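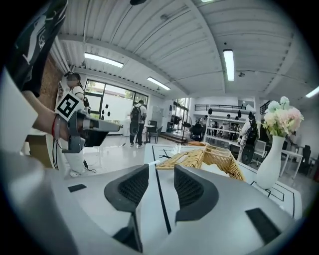
2/6/21

When I moved to this city I had one suitcase, a dictionary and the phone number of Iwona Górecki, who was a friend of my cousin. I did not plan to write about bread. But last week I found my old notebook from the first winter, and more than half of the pages are about flour, so maybe I planned it without knowing.

In my country we buy bread every morning. My mother never baked it, and my grandmother baked it only when the shop was closed by snow. So I arrived here with no skill at all. In the first supermarket I touched all the loaves through the plastic and they were all soft like a pillow. I bought one. It stayed soft for 17 days, and then I became a little afraid of it and threw it away.

Iwona gave me a jar with her starter in December. It is a rye starter and she calls it Resetti, after a cat she had as a child. She told me to feed it every day with the same weight of flour and water and to leave it near the stove. I wrote everything down, including the name of the cat.

My first loaf was flat and gray inside. The second was also flat, but it had a nice crust, and I ate it with butter and salt, standing in the kitchen. I see in the notebook that I wrote "better??" with two question marks. After this there is a long period where I changed too many things at the same time. More water, less water, another flour, a hotter oven. If you are beginning, please change one thing and write it down. I lost a whole month because I could not say which change had made the dough so sticky.

The person who helped me most was Noreen Ghumman, my neighbor from upstairs. She does not bake this kind of bread, she makes flatbread for her family, very fast, and she talks on the phone while she does it. She put her hand in my bowl and said only "It is cold." My kitchen was cold, this was true, but I had always followed the clock in the recipe. The recipe said six hours, so I waited six hours and then I was angry at the dough. Now I leave it in the oven with only the light on, and I look at it when I pass by. In winter it can need the whole night.

I also want to say something about words, as this is a blog where I complain about English. You say that the dough "rises" and also that you "raise" it, and then it "proves" or it "proofs," depending on who wrote the book. For a long time I thought that proving and proofing were two different steps, and I did both – this gave me a very sour loaf. My dictionary was not helpful. It says that "proof" is evidence, or a test page in a printing house, or the strength of a strong drink.

"Crumb" was another problem. For me a crumb is the small piece that stays on the table. In baking books it is the whole inside of the bread. I read that I should have an "open crumb" and I tried to imagine how to open such a small thing.

These days I bake 2 loaves every weekend, one for us and one for Noreen. I use 352 grams of white flour and the rest is rye, and I know it is a strange number. It was what remained in the bag one evening, the bread was good, and I have kept it since. I put caraway in one loaf only, as Noreen's children take out the seeds one by one and leave them on the plate.

Iwona moved away last year, and her own jar broke during the move, so I sent her some of mine. I dried it on baking paper, crushed it and put it in an envelope. She wrote me that it was bubbling on the third day. She also wrote that my handwriting on the instructions was terrible, and could I please tell her again how much water.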